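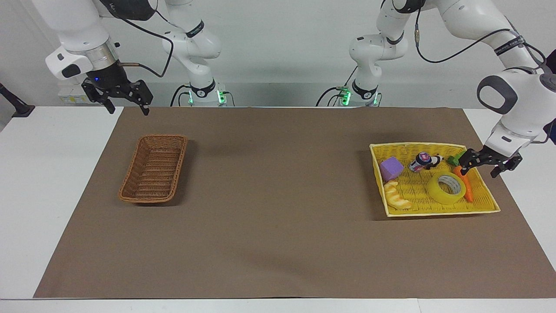

Ticket: baskets sliding on the white table
Opened by: Nuno Macedo
Assigned to: Leopoldo Zamudio
Opened: May 18, 2020
Status: Closed

Problem
The woven baskets move on the bare tabletop when someone sorts into them. The small brown one is worst. Empty, it turns at a light touch, and pieces land beside it.

Log
Macedo: Wiped the table with plain water and dried it. No change.

Zamudio: Checked the bottom of the brown basket. The weave is flat, no broken ends. Tried felt pads from Hotholm, 4 per basket. Made it slide more. Removed them.

Macedo: Put the big brown mat down, wide side toward the sorter. Both baskets fit on it -- brown on the left, yellow on the right. Kept the mixed pieces in the yellow one (tape roll, purple cube, carrot, the small can and the rest).

Zamudio: Ran 20 sorts with the mat. Brown basket shifted in 2 of them, both times when the rim was bumped. Nothing landed outside.

Resolution
Leave the mat on the table. Set the brown basket back by hand if it gets bumped. Pads returned to the supply drawer.

Open item
Mat corners may curl in July heat. Ostap Maksymiv to check -- new ticket if so.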